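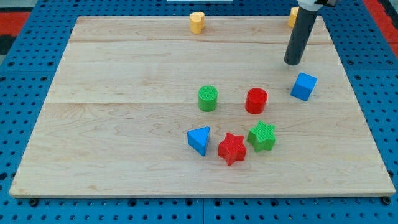 03/10/2021 open day, Remcombe lab, bench notes

Writing this the same evening, before I forget who asked what. Feet hurt. Very good day!

64 visitors on the sign-in sheet, which beats what Perla guessed on Friday. Doors at ten, last people out a little after four. Two demos on the block table, one before lunch and one after, plus a lot of unplanned running in between because people kept asking and it was hard to say no.

Setup
Uriel and I were in at 8. Maple-colored board down on the blue pegboard, table camera recalibrated after that. First try was off by a few millimeters toward the back of the board and I spent too long blaming the calibration before Uriel found the loose screw on the camera bracket. Tightened, redid it, fine. TO DO: thread locker on that bracket. We've been saying this since August.

Blocks were the usual colored set, cylinders, stars, cube, triangle, heart and so on. Fiachra wanted to bring the new shapes as well and I'm glad we didn't. People took in the table at a glance, and you could give the arm a job by saying a color and a shape, which even the littlest kids did without any help.

Demo 1 (morning)
Typed commands only. Bethel at the keyboard, me talking. The job was pushing, no grasping, just the tube tip on the arm nudging blocks along the wood. I started with "push the red star to the green star" since it's our old reliable, and then took requests. Best one of the morning came from a girl of maybe seven who wanted the yellow heart to "go and visit" the blue cube. Bethel typed it in exactly like that, word for word, and the arm went for the heart! We have never trained on "visit" as far as I know. Stopped a bit short of the cube but the whole row clapped. Want to look at the log for this one tomorrow with Estrella before we get too excited. Could be that it picked up on the two block names and ignored the verb completely.

A man from Lawal (they do packing lines, he said) asked why we push when a gripper would do it quicker. Good question and I gave a rambling answer. Better version for next time: pushing is harder to plan, the block turns as it slides, and the arm has to keep looking and correcting. He stayed for both demos and left Perla a card.

Lunch
Sandwiches from Resetti. Ran out of the cheese ones first.

Demo 2 (afternoon)
Spoken commands, with the handheld mic. I was nervous about this with a full room and it did go wrong to begin with. Room noise made a mess of the transcription: "blue triangle" came through as "blue try angle", and "heart" as "hard" over and over. Bethel moved the mic close to the speaker's mouth and turned the gain down and after that it was much better. We got 9 commands in the proper session and it completed all but 2. Both misses, as I scribbled them down:

- green cylinder to the top left corner. Tipped over on the way and rolled. Contact looked too high on the side to me, Uriel thinks speed. Try both.
- separate the two stars. Went back and forth between them and timed out. It always has trouble with these when the points are close to touching, so no surprise, but it's the first time I've watched it with a crowd and they were completely on the arm's side. Somebody yelled "other way!" at it.

That last one gave me an idea, and Fiachra had the same one separately. People want to correct it in the middle of a move. "Left a bit, no, back." They did it all day long without being asked. Right now we lock the command until the move finishes or times out. What if we let a new sentence in at any time? Estrella says the policy side can take it, the trouble is in the queue code. I think this is the most useful thing we got out of the whole day.

Other bits
Estop pressed once, by a visitor, on purpose, to see if it worked. It did. Recovery took longer than it should have because I'd left the restart sheet in the other room. Tape a copy to the table leg.

The Nultano poster by the door had almost no readers. Too much text, hung too high for kids. The short video loop did better.

Need a line on the floor for where to stand. The front row crept forward all afternoon and I kept asking them to move back, which is a dull thing to be saying in the middle of a demo.

For the week
- pull the "visit" run (me, Estrella)
- speed vs contact height on the cylinders (Uriel)
- queue code, see if interrupting is a small change or a big one (Fiachra)
- Perla to write back to Lawal
- lapel mic, ask Bethel which one she liked
- thread locker!!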